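Home | Shop | Workshops | Join in | Contact

Wanted: people who drink a lot of coffee (or tea, we're not fussy)

Hi, I'm Inês Pinheiro, and I run the little tableware studio at Flumeletti with Joaquim Mota. We're looking for 18 people to live with one of our steel cups for 2 weeks and then tell us everything — the good, the bad and the picky!

You'd get a cup in the mail, use it for whatever you normally drink, wash it the way you normally wash things, and fill in a short diary whenever you think of it. At the end there's one video call with me. I promise I talk less on those than I do in writing.

We'd love to hear from you if you:

- have at least 2 hot drinks on a normal day
- live somewhere we can mail a small box
- don't mind writing a few lines about how a rim feels on your lip (I know, I know)

Left-handed people, big hands, small hands, stiff fingers — yes please, all of you. You don't need to know anything about design.

The thank-you is a $50 gift card, and you keep the cup.
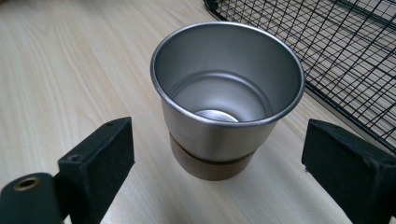
2 min read

I'm especially curious about the brown band at the bottom. I like where your fingers land on it when you pick the cup up, but Joaquim thinks it should come up higher, and we've been going around in circles on that since May. The other thing is the small step on the inside wall. Does it bug you when you're stirring? Does a sponge get down there okay? Tell us!

To sign up, write to me with your name, your town and what you usually drink in the morning. Please get it to me by 12 November 2025, and I'll answer everyone, even if it's a no this time.

Contact: Inês at the Flumeletti studio | © Flumeletti | Back to top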